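Lurkness Orchard Project - progress report to the Woldemariam Fund
Jun 4, 2025

Quick one, fuller figures in July. 74 trees now in, mostly apple and plum. Rabbit guards on all but the bottom row, more on order.
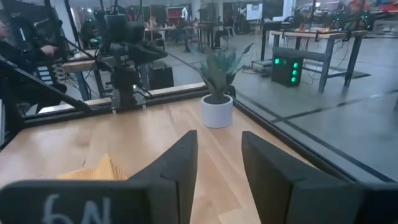 Pale wood tabletop, grain close up.

Water: trench dug from the lane, pipe laid, tap still to fit. Verkard quoted twice, second quote lower so we took it. Spend is within budget apart from fencing.

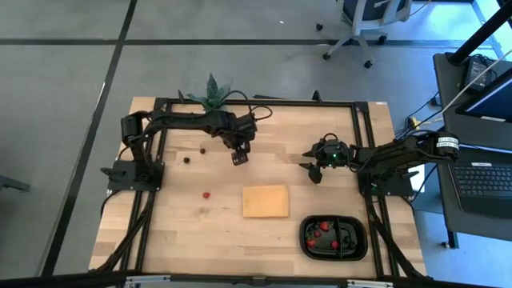
The table with its black metal frame.

Pruning days went well. 32 people over two sessions, a few came to both. Need more loppers, the old ones are blunt and teh handles wobble.

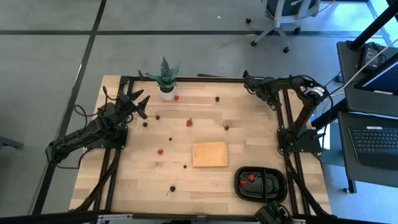
Cherries are the weak spot. Two trees lost to canker, both on the wet side by the ditch. Replacements will go higher up. We want a small dark cherry, like the ones on the table, as the pale sorts split in rain last year. Geralari nursery can supply bare root in winter, price to be confirmed.

Still to do before the next payment: tap, bottom row guards, signs for the gate. Signs are held up over

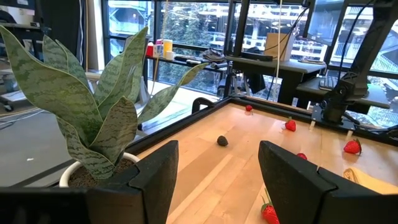
wording, the parish wants the footpath shown aswell. Draft went back to them on Monday. Receipts to follow by post.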